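Protocolo de Tornalley

El protocolo de Tornalley es un conjunto de normas de buena práctica para la recogida de demostraciones de manipulación con pinzas de mano, es decir, pinzas provistas de cámara que una persona maneja directamente y cuyos registros sirven para entrenar brazos robóticos. Se aplica sobre todo a tareas domésticas con alimentos y objetos pequeños. No es una norma técnica certificable y su cumplimiento es voluntario.

Origen

La primera versión fue redactada en Tornalley por Trinh Chu y Calum Gourlay como documento interno de seis páginas. Recogía las instrucciones que se daban de palabra a los operadores y que variaban de un equipo a otro. Eilidh Baird amplió después la parte dedicada a viviendas particulares, y el texto pasó a usarse también en los talleres de Peltenitz. La segunda versión, publicada en un mes de diciembre, es la que sigue en uso.

Ámbito

El protocolo distingue entre puestos fijos, montados en un taller, y puestos domésticos, instalados en una casa habitada. En los segundos se admite el mobiliario existente y no se exige despejar el fondo. La zona de trabajo se limita a una superficie - mesa, encimera o suelo - en la que se coloca un recipiente de destino, por lo general una bandeja de bordes levantados.

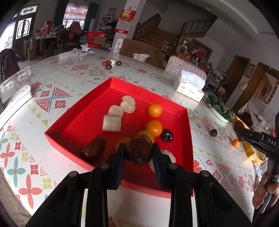
Agarre de una pieza redonda y oscura en una bandeja roja, con mandarinas y otros alimentos.

Preparación del puesto

La superficie debe ser estable y estar seca. Se permiten manteles y cubiertas estampadas, siempre que queden lisos en la zona de agarre. El texto recomienda mezclar alimentos de forma, color y brillo distintos en una misma serie, y desaconseja repetir la misma disposición más de seis veces seguidas.

Los alimentos empleados se consideran material de ensayo desde que entran en contacto con las almohadillas y no deben consumirse. Las almohadillas se limpian al cambiar de producto y se sustituyen tras 800 agarres, o antes si la textura se ha desgastado. Los cables y regletas se mantienen fuera del recorrido de las manos.

Ejecución

Cada demostración comienza con los dedos abiertos y termina con la pinza retirada del recipiente. La aproximación se hace a velocidad constante, sin giros bruscos de muñeca, y el cierre se detiene en cuanto la pieza queda sujeta. Con frutas blandas se prohíbe corregir la posición apretando: hay que abrir, retroceder y volver a intentarlo.

Los intentos fallidos se conservan y se marcan como tales. Este punto fue uno de los más discutidos durante la redacción. Gourlay era partidario de borrarlos en el propio puesto, mientras que Chu sostenía que la decisión correspondía a quien preparase los datos. En la segunda versión prevaleció el criterio de Chu.

Si se utilizan dos pinzas a la vez, ambas deben identificarse en el registro y cada una conserva la misma mano durante toda la serie. Las sesiones no superan los 90 minutos, con una pausa obligatoria a la mitad.

Trabajo a ras de suelo

Un anexo breve, debido a Senga Gunn, trata las series realizadas sobre alfombras o esteras. Pide delimitar la zona de paso, asegurar los soportes verticales contra el vuelco y retirar de inmediato las piezas que rueden fuera del área. Se acepta que la bandeja quede inclinada, pero la inclinación debe anotarse.
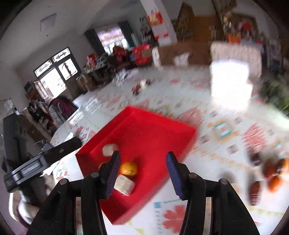 Pinza abierta junto a una bandeja de plástico roja, sobre una estera con motivos geométricos.

Privacidad

En los puestos domésticos, todas las personas que puedan aparecer en la grabación deben dar su consentimiento por escrito, aunque no participen en la tarea. Los menores quedan excluidos. Los documentos personales y las fotografías familiares se retiran o se cubren antes de empezar. El plazo para solicitar la eliminación de una sesión es de unos 18 meses.

Adopción y críticas

El protocolo se emplea en Tornalley y Peltenitz, y el grupo Mevlow utiliza una adaptación que suprime el anexo de suelo. Kerr, que mantiene sus propias reglas, incorporó solo el apartado de privacidad.

Eyvindur Þrastardóttir ha criticado que el límite de uso de las almohadillas sea el mismo para productos secos y pegajosos, y ha propuesto sustituirlo por una inspección al comienzo de cada sesión. También se ha señalado que el texto no fija condiciones de iluminación, pese a que las ventanas con luz directa son habituales en las viviendas. Ambas cuestiones figuran entre los puntos pendientes para una tercera versión.

Véase también

Aprendizaje por demostración
Pinza robótica
Teleoperación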